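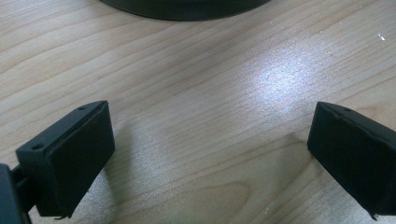
Light wood, long curvy grain, a bit of shine.

Okay, a few posts about leaders, as I spent the whole evening tying them and my fingers are sore, so typing is a nice change! Pour yourself something, I do go on.

I fish the Villstead pier most of the spring, mainly flounder, and for years I bought ready-made leaders (the Fladville ones in the yellow packet). They're fine. But the droppers are so long that they wrap around the main line on every other cast, and I was losing half my evening to picking out tangles.

Krystyna Baran got me tying my own. Her droppers are very short, about the length of your thumb, and she uses stiffer line for them than I ever would have picked. It stands away from the leader nicely, even in a side current.

Now the knot. I use a plain blood loop, five turns, and I wet it well before pulling it down. Slowly, please! I rushed a batch in April and three of them let go on the cast, sinkers and all, off toward the horizon.

Ryszard Nowicki asked what swivels I like. Jaker, the small black ones, and I just ordered a bag of 275, which my husband thinks is a lifetime supply. It'll get me to fall, maybe.

I've tied almost 40 leaders so far and wound them on pieces of foam pipe wrap with a pin through each end. Oliwia Dudek, six of those are yours, I'll bring them down to the pier around seven tomorrow evening. Bring the lugworms if you have any left!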